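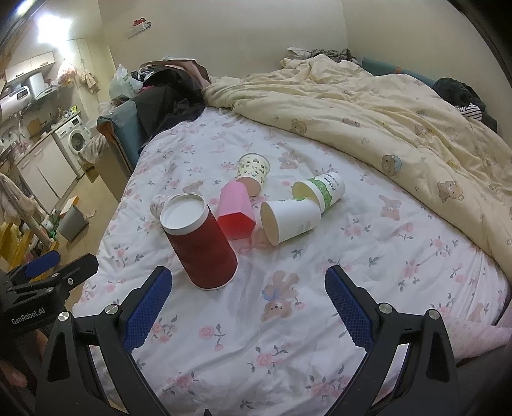 Fig. 1. Hand-held gripper with open jaws, before a group of cups and a canister on a soft surface.

Courses > Build at Home > Handout 3: Jaws, Pads and the First Grips

Urnstead Shared Workshop, evening course
Notes by Ah-rin Won

These notes continue from Handout 2, where we finished the handle and the slider. Please bring your handle to the session even if the slider is still stiff. We will correct it together during the first half hour.

3.1 What we make in this part

In this part you make two jaws, put a pad on each one, and test them on ordinary things from your kitchen. Your gripper is held in the hand and has no motor. The motor comes in Handout 5, together with the Tellov board. I prefer this order, for the reason that a jaw which is bad in the hand will be bad with a motor also, and with the motor it is more difficult to feel why.

Please study Fig. 1 before you start to draw. The jaw frames are black and have angles in them, and each has a blue pad with a texture on its inner face. When the jaws are wide open, the two pads form a V. The screw heads are round and set into the frames. Your own jaws do not need to look like this, but look at how much width the pads have compared with the frames, and decide what you want to do in your own drawing. The gripper in the figure has GenRobot.AI printed on its clamp. Ours is a different design and will have only your initials, so that we do not mix them up on the shelf.

3.2 The frames

Print both frames flat on the bed of the printer, with the inner face up. If you have no printer at home, the workshop printer is free on Saturday, and you should write your name on the sheet beside it. People who prefer to saw and file their frames from plywood are welcome to do so. Last year one pair of plywood frames was the stiffest in the group.

The left frame and the right frame are mirrored. Every course somebody prints the same file two times. Check the file name: it ends with L or R.

When the frames are ready:

- Clean the screw holes by hand with a drill bit. Do not use the power drill, it melts the edge of the hole.
- Put the screws in from the outer side and turn them until the head is level with the frame. Then stop.
- Move the jaw between your fingers. It should swing freely and it should not move up and down.
- If it moves up and down, add one thin washer under the head. If it still does, the hole is too big and the frame must be printed again.

The distance from the last screw to the beginning of the pad is 23 mm in our drawing. You can make it longer, but then the tip bends more when you squeeze. I have tried a longer one at home and I went back.

3.3 The pads

We cut the pads from Endden sheet, the kind with small ribs. It is sold in the workshop shop by the strip. One strip is enough for a pair of pads and one mistake.

Which direction the ribs should run is a question that we discuss every time. When the ribs run across the jaw, a cup that hangs between the pads does not slide down so easily. When they run along the jaw, it is easier to push the jaws over a cup from the front. I use across. Make one spare pair in the other direction and compare them yourself, this is the only homework of the week that is really important.

Glue: a thin layer on the frame and a thin layer on the pad, wait until both are no longer shiny, then press. Leave it overnight under a book. Contact glue has a strong smell, please open the window and do not do this in the room where you sleep.

3.4 Choosing the test objects

Use light things with different shapes. Paper cups are very good because they show you when the force is too high: the wall goes in and you see it immediately. A plastic cup with flat faces teaches another thing. If the pads meet two opposite faces, it is held well, and if they meet the corners, it turns in the jaws. A canister with straight sides is the easy object, but check first that your jaws open wide enough for it.

In Fig. 1 the canister is upright, and there are paper cups which lie on their sides. This difference matters more than the beginners expect. For a standing object you can come from the side with the jaws horizontal. For a lying paper cup you have to think about the cone. One end is wider, so pads which are parallel will touch only the wide part, and when you close them the cup tries to escape toward one side. There are two ways to solve it. You can turn your wrist and follow the cone, or you can grip close to the rim with one pad inside of the cup and one outside. The second way is stronger, but you need to see the opening, and your approach must come from that direction.

About the surface. Many people test only on a table. Please test also on a bed, a blanket or a thick towel. On a table the cup rolls away when you touch it. On a soft surface it rolls less, but it sinks a little, and the lower pad has to go into the cloth to get under it. With a fitted sheet the tip of the jaw can catch the fabric and pull it. If this happens to you, round the tip with sandpaper. Two minutes of work is enough.

3.5 The test

Do 100 grips in total, in one sitting if you can. Divide them between the objects as you like, but every object must have a standing position and a lying position. Things that cannot lie still may be supported with a folded cloth.

For each grip, write:

object / standing or lying / surface / held or dropped / remark

One grip is counted as held when you lift the object to the height of your elbow, wait while you breathe in and out one time, and put it back without damage. A crushed cup is counted as dropped. I know this feels strict.

The remark can be one word. "Slip", "turn" and "crush" cover most cases. The shared table of the course, which we call Fragkou after the old name of our room, has now 3,401 lines from all groups. It is useful only when all of us use the same words, so please do not write "slipped a bit" or "rotated".

3.6 If it does not hold

Slip, also with light cups: wipe the pads with alcohol. Dust from cutting stays between the ribs.

Turn: the two pads are not at the same height. Close the jaws empty and look from the front.

Crush: you are squeezing with the whole hand. Use two fingers on the trigger, or put a softer spring in the slider.

Jaws open wide but close crooked: one screw is tighter than the other. Loosen both, close the jaws, and tighten them again a quarter turn at a time.

Pad comes off at the tip: too much glue, or not enough waiting. Peel it, clean both faces, do it again.

3.7 For next time

Bring the gripper, your test table and the spare pads. Bring also one object from home that you could not pick up. We begin Handout 4 with these objects, and we will change the shape of the tips for them.

Urnstead Shared Workshop | Questions about the handouts: ask at the desk or write to Ah-rin Won | © Urnstead Shared Workshop | Back to top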